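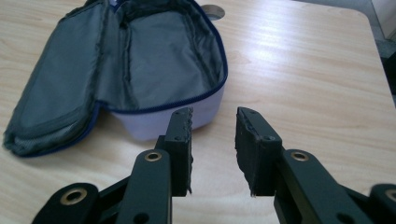
Foam pads on the Timby gripper, service month September.

Both pads have torn edges now. My rule is to change them every 1,000 grasps, and the counter says 1,572. My mistake.

I also check the brass eyelets. If one link has play, the two fingers do not close evenly.

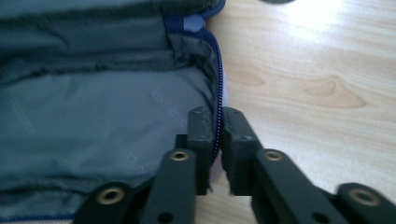

With a zipper you notice this quickly, the teeth are a narrow target. I put one drop of oil at each joint and keep it far from the foam.

New pads are ordered from Nazari. Next check at 294 grasps.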